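Mirnel Tabletop Room Pack for two-arm robots

Sold by Bevik. Download, single seat or lab license.

Hi, I'm Naa, and I put together most of the rooms we sell at Bevik. Mirnel is the one I get the most mail about, so I've rewritten this page to answer the stuff people keep asking me!

Mirnel is a simulated room with a two-arm robot already set up at a wooden table. You load it, pick a task, and start driving the arms (or let your own policy drive them, that's what most of our customers do). You get camera views from the body and from the wrists, and you can save any of them while a task runs. I like the wrist views best, even though they swing all over the place when the arm turns. If your model only ever sees a nice level picture of a table, it's going to have a rough time later, and I learned that one the slow way.

What comes in the download:

The room, with walls, ceiling, window and furniture
The two-arm robot with its grippers
532 loose objects, from boxes and hand tools down to really little stuff
22 starter tasks, mostly reach, pick up and put down
18 wall and floor finishes you can swap in
A short setup guide by Thoa Kim, who is way more patient than I am

Objects land in a new spot every time you reset, and you can switch that off if you're chasing a bug and want the same layout over and over. You can move the cameras too. Please save your own copy of the room before you do, I've had to send a few people a fresh one.

It runs fine on my desktop at home, which is a few years old now. With every camera saving at once it does slow down, so I usually turn off the ones I don't need. The Phí add-on gives you softer lighting and evening skies, and it's sold separately. If you already own our Misex kitchen, your saved robot settings carry over and you can skip the first half of the guide.

The single seat is $300 and includes updates through next June. For a lab license, write to me and tell me how many people will be using it. Questions about tasks go to Thoa, everything else comes to me, and I'm usually at my desk by 9 a.m.
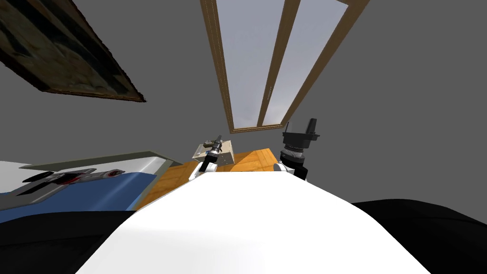
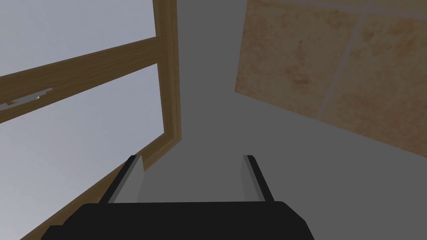
Mirnel room renders: both arms raised near the box on the table (first), and an open gripper by the window (second).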